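**Slider zip bags for fruit, worth it or not?**

**gavrila_alina** · 8th February

Right, quick one as I'm on my break. Been putting fruit up in zip bags for the lunch club, one bag each, and I've gone over to the clear ones with the orange zip and a little white slider. Before that it was plain press-seal. Want opinions before I order more becuase I've got to put the order in tonight.

Fruit in a clear bag with the orange zip, two pics:
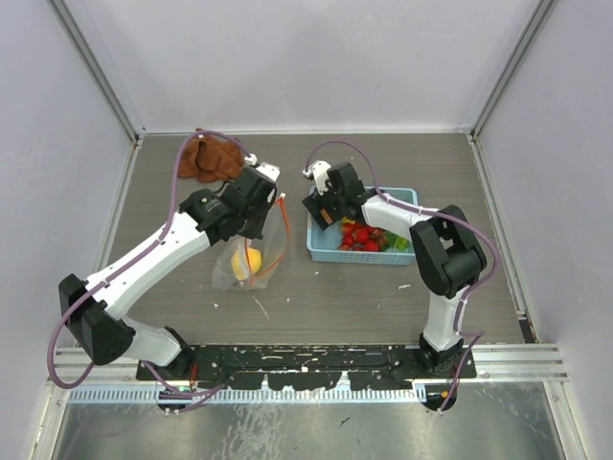
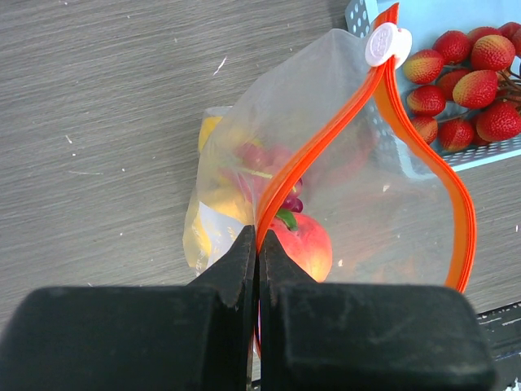 What I like: the orange. You can see from across the table whether a bag's open or shut. With the see-through seals I was running my thumb along every one. What I don't like: price, and the slider gets stiff right at the end of the track. Also soft fruit sweats in there, anyone else get that?

Box of 27 is what I'm looking at, Jomeo ones.

---

**wardl**

Sliders are a con. Sorry. Always a gap at the end where the slider parks. Fine for fruit, useless for soup. Press-seal every time, half the money.

---

**tudose_g**

Who's putting soup in a bag for a lunch club Ward

Sliders for anyone with bad hands, end of. My mum can't do press-seal, gets one side shut and thinks it's done. Slider she manages.

Re sweating: don't seal it all the way. Leave a finger's width. Or bit of kitchen roll at the bottom, swap it when it's damp.

---

**wardl**

I freeze soup flat in them. 3 years, no leaks. Press-seal.

---

**YuTing_T**

Are you washing the fruit first? If it goes in wet it'll sweat whatever the bag. I wash, then leave it out on a tea towel a good hour. Peaches longer, the fuzz holds water. Grapes I don't wash till they're being eaten.

And I wouldn't have grapes and a peach in one bag for more than a day. Peach goes soft, grapes smell of peach. Some people like that I suppose

---

**gavrila_alina**

Washing yes, drying... a quick wipe. So that'll be it. Ta

They get eaten same day mostly so not bothered about the smell.

---

**fulop.v**

Paper bags?? Fruit's fine in a paper bag. Don't see why everything has to be in plastic. We did 426 packed lunches over January in paper, only grumbles were about the egg sandwiches.

---

**tudose_g**

Paper's all right till someone sits on a grape

---

**fulop.v**

Then pack the grapes in a tub. Same people moan about bin bags filling up and then buy another box of zips. You can wash zip bags, I know, but do you? Every time?

---

**gavrila_alina**

I do wash them. Inside out, over a wooden spoon in the jug. Slider ones are a pain there tbh, the end doesn't turn out properly and you get a damp bit by the clip. Hadn't thought of that as a minus but it is.

Paper I'd try for apples and pears. Not peaches, I want to see if one's gone over without unpacking it.

---

**YuTing_T**

Peg them by the bottom corner, mouth hanging down, slider pulled back to the middle. Dries overnight. Don't shut them till they're bone dry or they go musty.

Veltero do a wider one btw, gusset at the bottom so it stands up on its own. Much easier filling on your own, you're not holding the mouth open with one hand and fishing about for fruit with the other. Bit dearer.

---

**wardl**

Fold the top down over itself like a cuff. Stays open. Free.

---

**gavrila_alina**

Doesn't work so well with the slider on, it catches. But ok on the plain ones yes

Think I'll get one box of sliders for the ones who struggle and use up the press-seal on everybody else. Veronika I'll do a week of paper for the apples and report back. Does anyone know if the Veltero come in a smaller size, the one I saw looked massive

---

**YuTing_T**

There's a medium, I'll dig the box out and look when I'm home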